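Home | Files | Notes | Changes | Issues

Elthorpe table-setting recordings: README

Hi, I'm Roel Verstraete. I look after the Elthorpe set, and I wrote most of this on my lunch breaks, so please forgive the wandering. If you only want the files, they're in the folder called episodes and you can skip down to the bit on layout.

Elthorpe is a function centre. Lambrechts does the linen and table dressing for it, and I spent years on that crew before I moved over to the automation side at Wolimitz. The robots are being taught the dull end of the job: picking up squares of white cloth, putting them down where they belong, and keeping clear of whatever is already on the table. The set has 208 episodes, mostly from the wrist cameras, with a fixed view of the table to go with them.

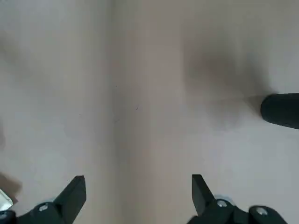

I was pretty sceptical at the start, I'll admit. Folding and placing is the part of the shift where people chat, and I worried we'd take away the good bit and leave everyone with the lifting. So we asked the crew which jobs they'd hand over first. Laying out napkins for a big room came top by a mile (a room for 500 is a lot of napkins!), and flowers came dead last. They want to keep the flowers, so the flowers stay with them.

What's changed so far is mostly the order of the day. The early start is gone for two people on the roster, who now come in later and do the checking. I wasn't expecting how tiring the checking would be. Watching an arm work is harder on the head than doing the work yourself, and we've shortened those turns twice. If you're planning something like this at your own place, budget for that before you budget for hardware. Ask the crew early too, and ask them again after a month, when the novelty's worn off and they'll tell you what they really think.
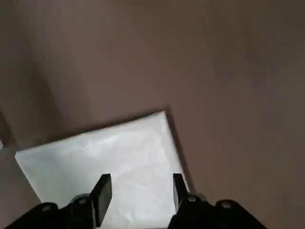 Does anyone lose hours over this?
Nobody has so far. Lambrechts put it in writing that rostered hours stay as they were until March, and after that it goes back to the crew for another talk. I'd love to promise more, but it isn't mine to promise.

Layout of the files

Each episode has its own folder with the video, the joint readings and a short text note. The notes are in the crew's own words and I haven't tidied them. The tool we use to step through everything is called Welomier, and it reads the folders as they are. There are 1,121 notes altogether, as people were free to add more than one. Sixteen episodes have no joint readings because I forgot to switch the logging on. Sorry! They're still fine for the video.
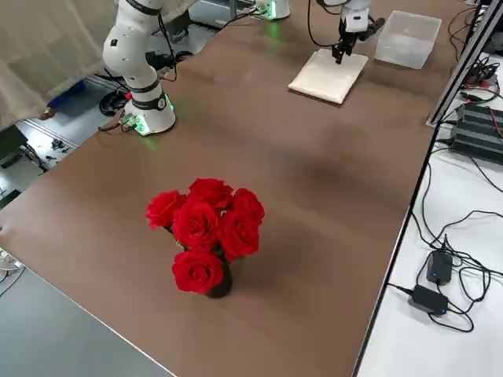 Elthorpe, 11 August 2023

Small update. I've renamed the folders so they sort properly, and the old names are listed in changes.txt. The colours in the wrist views drift a fair bit from one episode to the next, so don't lean on them too heavily. If you find a note with someone's name left in it, tell me and I'll take it out the same day.

Still to do: a proper index, and a second go at the cloth notes, where half the crew write "serviette" and the other half "napkin".

Contact: Roel Verstraete, Wolimitz | © 2023 Wolimitz | Back to top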